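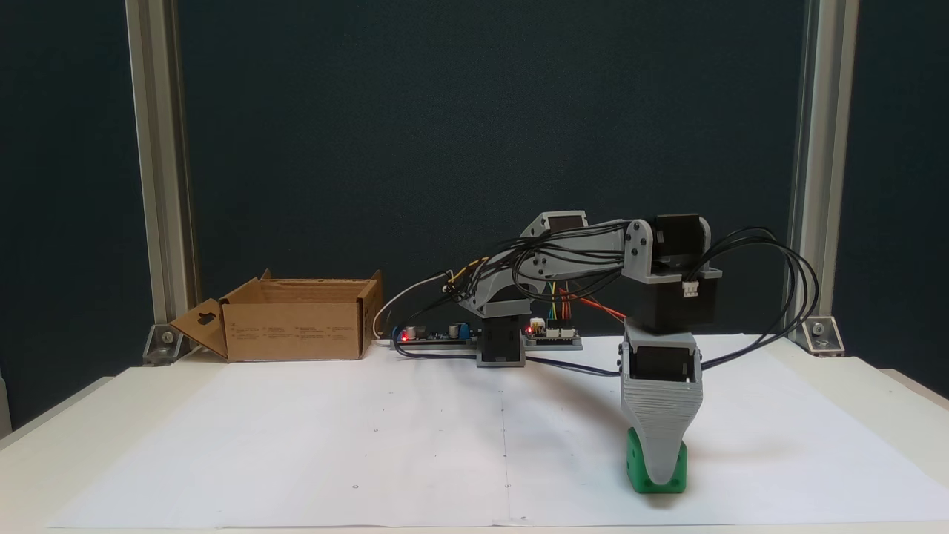
Jaws on the green block, box waiting on the left.

2022-06-09

Lustby again, evening class, and I am still not sure what I've signed up for. The course page said "build and train your own robot arm", and my feeling walking in tonight was that we had built one, more or less, and that the training part was going to be a disappointment. I said so to Ines on the way up the stairs and she told me I'd said the same about the soldering week. I had, and I was right about the soldering week.

The job is simple to write down. Green block on the paper, brown box beside it, arm picks up block, arm puts block in box. A toddler does it all afternoon and nobody gives the toddler a certificate. We have been at it since the end of April. To be fair, a good part of that went on printing the grey parts again after the first lot came out too tight for the servos, and then there was the week with no heating when half the class stayed at home.

I don't trust the word "trained". I keep asking what it means and I keep getting slightly different answers. What happens in practice is that one of us moves the arm through the job over and over, the laptop stores the joint positions and the pictures, and Karnura chews on it overnight. Karnura is the software the course is built on. It has a very handsome website. The website says it can learn a task from 500 tries. We did 500 in May and what it learnt was to go near the block and then think better of it. So now we've done 700, and the tutor says it's much improved, and I would like somebody to tell me what number we would have to reach before the tutor said it wasn't working.

The tutor did let me write my own rule for counting this time. A go counts as good if the block is inside the box and the box is where it was at the start. No help with a finger, no "it would have gone in". There was some grumbling over this. Deng thought knocking the flap should be forgiven. I don't see why. If the arm bashes the flap on the way in, it doesn't know where the flap is, and I'd rather find that out from the sheet than on the night of the demonstration.

We got through 21 goes before tea. I'm not going to copy the whole sheet in here, it's in the folder. Most of the bad ones went bad at the same point, on the way down to the block. When it comes down square it gets a proper hold. When it comes down a little off, it shoves the block along the paper and then closes very firmly on nothing, and carries the nothing across to the box with great care and lets go of it. I laughed the first time. By the fourth I was cross.

What bothers me more is that I moved the block a hand's width to the right, somewhere we'd hardly ever put it when we were recording, and it was hopeless. It went for the old spot. I asked if that was learning or just a very long way round to playing back a tape. The tutor said "a bit of both", and went off to help the other table.

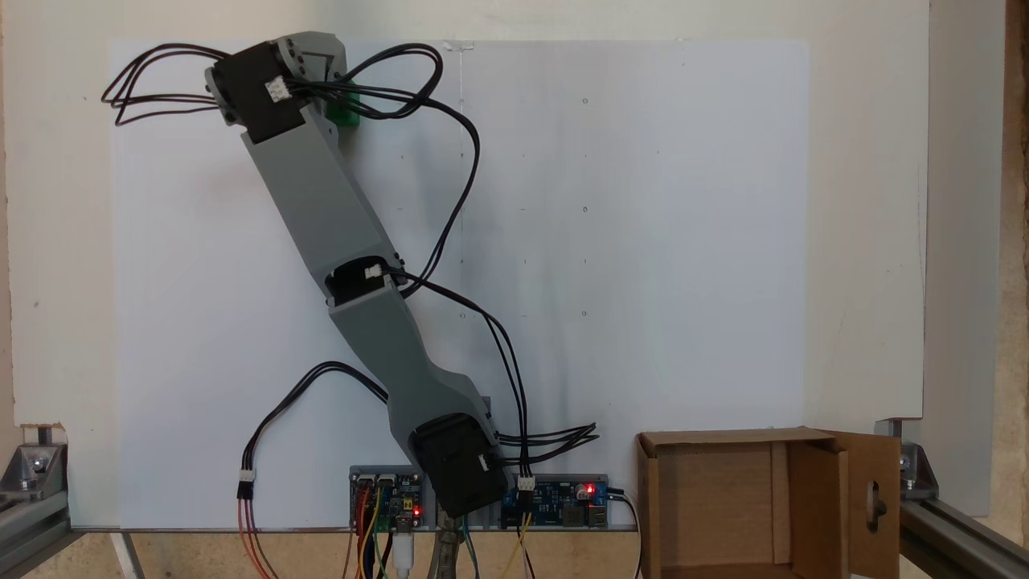
6 min read

After tea we took the gripper question off the table, so to speak, and looked at the joints. Ines had a theory that the elbow servo was sagging and that the arm was never quite where it thought it was. I liked this theory because it didn't involve Karnura at all. So we parked it in one pose after another, leaning over to the left, then straight up, then low, and checked the numbers on the laptop against a protractor. Not a very scientific protractor. It came out of Deng's daughter's pencil case.

It does sag, a little, when it's stretched out. Standing upright it's fine. Whether that is enough to explain the misses I really can't say, and I noticed that everybody else in the room was ready to say. That's my trouble with this class. We find one thing that's a bit wrong and it becomes the reason for everything until the next thing turns up. Two weeks ago it was the light from the window. Before that it was the Anetex servos, and we all had a good moan about Anetex, and then someone found the setting that had been wrong in our own file from the start. I don't remember any of us taking back what we'd said.

I'll put down a word about the cables while I'm at it. They loop out from the arm on both sides in great black hoops, and every time a joint turns they swing about. I'm fairly sure they tug. The tutor says they weigh nothing. I said the gripper hasn't got a lot of strength to spare either. I've asked for clips and I will bring some myself if there aren't any, there's a bag of them in the shed from when I did the fence lights.

Ines wants to enter us for the Núñez Prize in December. The prize is 2,000 to be spent on equipment, and I can see why the college would be keen. You send in a film and a page of writing. I read last year's winning pages on the bus home and not one of them gave a failure rate. Plenty of "reliably" and "smoothly". One of them said its arm "understands" a kitchen drawer. If we enter, I said I'd write the page as long as the whole sheet goes in, bad goes included. Ines said nobody wins a prize with a sheet like ours. She may well be right, and it's a bit depressing that she may be right. 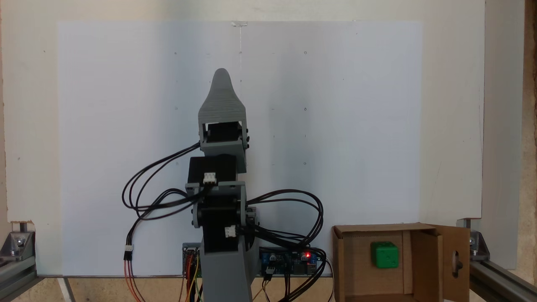
Musa Anozie

Carrying on with this at the kitchen table, as I fell asleep over it on the sofa.

I should be fair and write down the thing that annoyed me most, because it was a good thing. Near the end Deng set the block down crooked, one corner towards the arm, and I wrote "miss" in the column before it had even started moving. It came down, stopped, came down again a shade further over, and got it. Over the flap, into the box, clean. I had to cross out what I'd written with the two of them watching.

So does it know something or not? One crooked block proves very little. I'd want it done again with the corner pointing all sorts of ways, and with someone other than me filling in the column, seeing as I've now shown that I can't be trusted with it either. Deng has offered. I've told him pen, no pencil.

For next week: clips for the cables. Ask whether we can record a proper lot of goes with the block over on the right. Get the old settings file off the laptop before somebody tidies it away. Look up what last year's entries said about the number of tries, if they said anything. Pay Ines back for the tea.

Bus was late both ways.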